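4.2 Comparing two grippers on the peg task

By now you should have both grippers out of their boxes, and I hope you've had a coffee too, as this is the part of the Stodero guide where patience pays off. We'll run the Drasmont gripper first and the Nenumine second, on the same arm, with the same pegs.

1. Mount the Drasmont gripper and tighten the wrist screws evenly, a little at a time.
2. Load the matching tool profile in the controller. The two grippers differ in length, so please don't skip this one, even if you're sure you remember the settings.
3. Lay the marker sheet flat and run the calibration routine until it reports a pass.
4. Jog the arm to a peg at low speed, close the fingers, and lift.

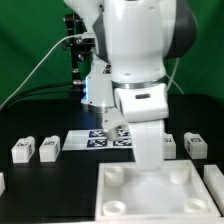
5. Start the test program and let it finish all 60 cycles – it's tempting to wander off, but do stay close to the stop button for the first few.
6. Save the log, swap grippers, and repeat from step 2.

Note: If a peg tilts in the fingers, lower the grip force by 2 steps and try again. Ilze Lukoševičius ran 1,036 grips at the Butkienė lab in January, and most of her trouble came from squeezing too hard.

Caution: Keep your hands clear of the fingers whenever the arm has power. Always switch the arm off before you change a gripper, and wait for the status light to go out.

If calibration fails 3 times in a row, wipe the camera lens with a soft cloth and smooth down the corners of the sheet – then go back to step 3.

Section revised 22/03/2023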